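Brokstead im Alltag: DMARC-Berichte, die man endlich gern liest

September | aus der Mailwerkstatt Gondositz
Lesezeit: 5 Minuten
12 Kommentare

Wer eigene Mailserver betreibt, kennt das Postfach, in dem die DMARC-Berichte landen. Bei mir hieß es jahrelang „dmarc-rua“, und ich habe ungefähr so oft hineingeschaut wie in die Betriebsanleitung meines Druckers. Gezippte XML-Dateien, jeden Tag ein neuer Schwung, und irgendwo darin steckt die eine Zeile, die erklärt, weshalb die Rechnungen des Kunden beim Empfänger im Spam liegen. Ich hatte mir dafür mal ein Skript gebaut, das die Dateien in eine Tabelle kippt. Es lief, wenn es Lust hatte.

Seit dem Frühjahr nutze ich Brokstead, ein Auswertungsprogramm von Hoxha, und ich bin wirklich begeistert! So sehr, dass das Skript inzwischen gelöscht ist (gut, archiviert, ganz ohne Netz springe ich dann doch nicht).

Die Installation

Brokstead gibt es als Container oder als Paket für die üblichen Linux-Distributionen. Ich habe den Container genommen. Man gibt die IMAP-Zugangsdaten für das Berichtspostfach ein, wählt einen Ordner für die verarbeiteten Nachrichten und wartet. Bei mir war der Altbestand nach einer Kaffeepause eingelesen, inklusive der kaputten Zip-Dateien eines Absenders, an denen mein Skript regelmäßig gestorben ist. Die landen jetzt in einer eigenen Liste, mit einer lesbaren Fehlermeldung dahinter. Allein dafür hätte ich schon applaudiert.

Betrieben wird das Ganze auf einer kleinen virtuellen Maschine bei Histby, zwei Kerne, vier Gigabyte Speicher. Mehr braucht es für meine Größenordnung nicht, die Oberfläche reagiert auch dann flott, wenn nebenher importiert wird.

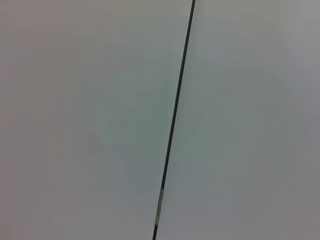
Am meisten Zeit verbringe ich in der Zeitachse der Absenderquellen. Jede IP-Gruppe bekommt dort eine Zeile, und man sieht auf einen Blick, wann SPF und DKIM zur Absenderdomain passen und wann sie auseinanderlaufen. Den Tag einer Umstellung zeichnet das Programm als Grenze ein, und zwar herrlich zurückhaltend: ein schmaler dunkler Strich zwischen zwei hellgrauen Flächen, fast so wie auf dem Foto oben, nur dass er dort schräg verläuft und in Brokstead natürlich senkrecht steht. Kein Blinken, keine Ampel, kein rotes Ausrufezeichen. Links davon der alte Zustand, rechts davon der neue, und wer mit der Maus darüberfährt, bekommt die DNS-Einträge von vorher und nachher nebeneinander. Ich habe damit an einem Nachmittag einen Newsletterdienst gefunden, dessen DKIM-Selektor nach einem Schlüsselwechsel einfach nie aktualisiert worden war.

Absender zuordnen

Nach dem ersten Import standen bei mir 341 Quellen in der Liste, verteilt auf 158 Domains. Das klingt nach Strafarbeit, ist aber erstaunlich schnell sortiert, denn Brokstead gruppiert nach Reverse-DNS und Netzbetreiber und schlägt gleich einen Namen vor. Man bestätigt, benennt um oder markiert als fremd. Toll gelöst finde ich, dass Weiterleitungen als eigene Kategorie geführt werden. Eine weitergeleitete Mail, bei der SPF bricht und DKIM hält, ist eben etwas völlig anderes als jemand, der sich als Buchhaltung ausgibt, und viele Werkzeuge werfen beides in denselben Topf.

Wer Mailinglisten betreibt, wird an der Stelle trotzdem Handarbeit haben. Listen, die den Betreff ändern oder eine Fußzeile anhängen, zerstören die Signatur, und das Programm erkennt nur einen Teil davon von selbst. Man kann Regeln hinterlegen, die Syntax ist ordentlich dokumentiert, aber ein Assistent dafür wäre schön.

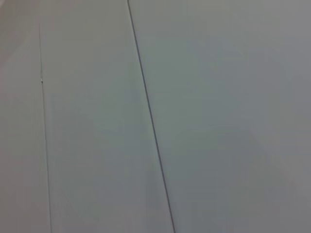
Hellgraue Fläche mit zwei dünnen dunklen Linien.

Der Weg zu „reject“

Mein Lieblingsteil! Für jede Domain gibt es eine Vorschau, die anhand der vorhandenen Berichte durchrechnet, welche Nachrichten unter einer strengeren Richtlinie betroffen gewesen wären. Man stellt also probeweise von „none“ auf „quarantine“ und sieht, welche Quellen dann Ärger bekämen, ohne im DNS irgendetwas anzufassen. Ich habe das früher mit Bauchgefühl und sehr niedriger TTL gemacht, und so richtig gut geschlafen habe ich dabei nie.

Eine Einschränkung gehört dazu: Die Vorschau kennt nur, was die Empfänger melden. Kleine Anbieter schicken oft gar keine Berichte, und ein Dienst, der einmal im Quartal Mahnungen verschickt, taucht in einem kurzen Zeitraum eben nicht auf. Ich lasse eine Domain deshalb mindestens drei Monate mitlaufen und frage zusätzlich im Haus herum, wer noch so alles Mails im Namen der Firma verschickt. Meistens meldet sich dann das Marketing. 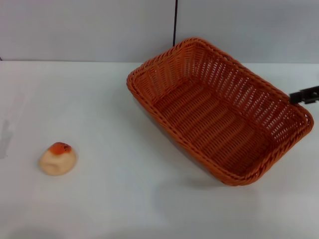
Auch die Benachrichtigungen passen gut in diesen Ablauf. Ich bekomme morgens um sieben eine kurze Zusammenfassung als reine Textmail, mit neuen Quellen oben und Veränderungen darunter. Schwellenwerte lassen sich pro Domain setzen, was bei geparkten Domains Gold wert ist: Dort soll schlicht keine einzige legitime Mail auftauchen, und jede neue Quelle darf gern sofort Alarm schlagen.

Was mir fehlt

TLS-Berichte liest Brokstead zwar ein, zeigt sie aber nur als schlichte Tabelle. Eine Verbindung zur MTA-STS-Richtlinie der Domain muss man sich selbst zusammensuchen. Die Rechteverwaltung kennt außerdem nur „darf alles“ und „darf lesen“, eine Sicht für einzelne Kunden gibt es bisher nicht. Ich behelfe mir mit PDF-Exporten, die sehen ordentlich aus, sind aber eben Exporte. Und die deutsche Übersetzung mischt fröhlich „Ausrichtung“ und „Alignment“, manchmal auf derselben Seite.

Der Preis

Die Lizenz kostet 79 Euro im Jahr, unabhängig von der Zahl der Domains. Für jemanden mit einer einzigen Domain und drei Postfächern ist das viel, da reicht ein kostenloses Werkzeug oder ein geduldiger Blick ins XML. Für mich hat sich die Ausgabe schon mit dem gefundenen Newsletter-Selektor erledigt. Ich habe gerade verlängert und probiere als Nächstes die API aus, um neue Quellen direkt ins Ticketsystem zu schieben.

79 Mal geteilt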